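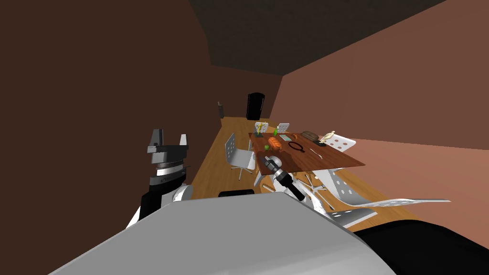
Session 4: The Dining Room and What It Was For

Reading before class: the packet on household manuals, first half. The second half is about silver polish and can wait, possibly forever.

1. Where we left off

Last time we got the cook out of the main room and into a kitchen of her own. That left a question most of the class walked straight past, so let's go back to it. Once cooking has its own room, does eating need one too? For most of the history of housing the answer was no. People ate where they worked, where they slept, or where the fire was. A table was often a board on trestles that went against the wall when the meal was over.

A fixed table in a room with its own door is a statement. It says the household has floor space it can afford to leave idle for 22 hours a day. Keep that figure in mind when we get to heating.

2. The manual writers

By 1855 a middling family could buy a good deal of printed advice on how to eat dinner, much of it aimed at readers who had recently acquired a dining room and were nervous about it. Read these books as you would read any advice book: as evidence of what people were not doing. A page of warnings against eating peas from a knife means there were knives, and there were peas, and there was a problem.

Notice also who is missing. The manuals explain where the guests sit and in what order the dishes come. They have much less to say about the person carrying the dishes, who walked the length of the passage from the kitchen and back for each of them. Our packet includes the floor plan of Parine, a terrace house that will turn up all term. Measure the route from range to table. Then imagine it with soup.

3. Long rooms and narrow lots

City lots were narrow, so the dining room was often narrow too, and the table had to follow. This had social results. At a long table you talk to the people beside you and possibly the one across. Everyone else is weather. Round tables fix this and waste the corners, which is why builders disliked them and hostesses kept buying them.

Things to look for on a plan:
- Which way the door swings, and whether it hits a chair.
- Whether a seated guest can get out without four other people standing up.
- Where the sideboard goes, if anyone remembered the sideboard.
- The position of the window. Somebody spends dinner squinting.

4. Falance and the model home

Falance was a speculative development, which means it was built first and explained afterward. Its sales booklet gives the dining room a full page and the bathroom one line. The room was pitched as the place where "the family assembles," a phrase we will meet again, usually in houses where the family was assembling in the kitchen.

By the time the second phase went up, the wall between dining room and living room had become an archway. Then the archway got wider. By the third phase it was an opening with ambitions. The booklet calls this "flow" and does not mention that a wall costs money.

5. What happened to the table

The table outlived the room. When the separate dining room shrank or vanished, the table moved into whatever was left and took on other jobs: homework, taxes, jigsaw puzzles, sewing, unopened mail. The Dela Peña house plans in your packet show the "formal dining" space with a desk penciled in by a later owner. I am fond of that pencil mark. It is the most truthful thing in the packet.

Some of you will want to say that the dining room died. Be careful. It is still being drawn, sold and dusted. What changed is how often anyone eats in it – and a floor plan can't tell you that.

6. For next time

Draw a plan of a room where you regularly eat. Include the furniture, the doors and the path from wherever the food comes from. Neatness is welcome but I have stopped expecting it. Mark every use the table has had in the past week. "Eating" may be on the list.

Then write one page comparing your plan with Parine or Falance. The assignment is worth 25 points. Late papers lose four points a day. The limit is 1000 words, and the limit includes footnotes, as several people discovered last term.

Bring the packet. We start with the sideboard.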